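Handheld-gripper demonstration

Handheld-gripper demonstration is a way of gathering training data for robot manipulation in which a person does the task directly, holding a pair of instrumented grippers, with no robot arm present. Camera views from the grippers and from the operator's head are stored together and later used to train a policy by imitation. The method is cheaper than teleoperation and has spread quickly. How well the results carry over to actual robots is still argued about, and many of the published claims rest on small tests run by the people who built the equipment.

Equipment

The usual kit is two grippers with padded jaws, each with a small camera and printed square markers on the housing. The markers let software work out where each gripper is relative to the head view. 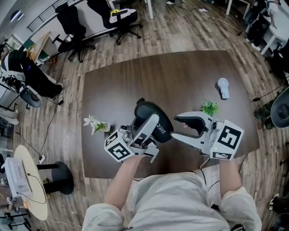 Tracking of this kind works only while the markers can be seen. When both hands come close together, one housing tends to hide the other, and the position has to be filled in from motion sensors or guessed. Papers rarely report how much of a data set was filled in this way. The Tusby group did, for a single batch of 1168 recordings, and found that the filled-in stretches fell mostly at the moment of contact – the part a policy most needs to get right.

Shared-room collection

Early work used one operator in a closed booth. Later projects put many operators in one open room, on the theory that a busy background makes a policy less sensitive to its surroundings.
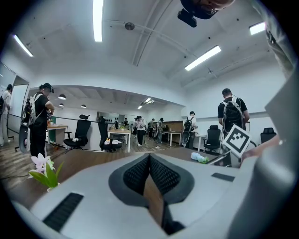
View from a gripper camera during collection in a shared room.

The theory is plausible but thinly tested. A room full of people is still one room, with the same floor and the same ceiling lights in every recording. In the Ballby trial, policies trained on shared-room data did better than booth-trained ones on 8 of 14 tasks, a margin that could easily be chance. The trial has been cited since as proof that background variety helps, which its authors did not claim. 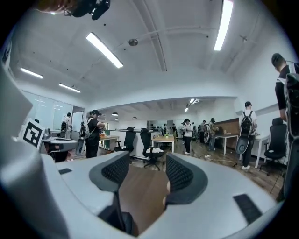

Two-handed tasks

Tasks that need both hands are the main selling point of the method, as they are slow and tiring to teleoperate. An operator with a gripper in each hand can pass, hold and turn objects at something near normal speed. Speed brings its own trouble. People make small corrections with the wrist and shoulder that many robot arms cannot copy, and a recording that looks clean may ask for a motion outside the arm's reach. Most pipelines drop such recordings without saying how many.

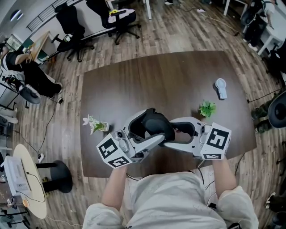
Benoît Coste has argued that this filtering matters more than the choice of model, and that a success rate given without the number of discarded recordings "tells the reader almost nothing." Jayson Malabanan disagrees in part, holding that discards are a normal cost of any collection method and that teleoperation studies hide theirs as well. Neither has published a side-by-side count.

Replication

The Tiscombe replication, begun in November, repeated 11 two-handed tasks with new operators and a different arm. Success rates were lower on most of them. The original team put this down to the arm, and the replicators to the operators' lack of practice. The recordings have not been released, so the question remains open.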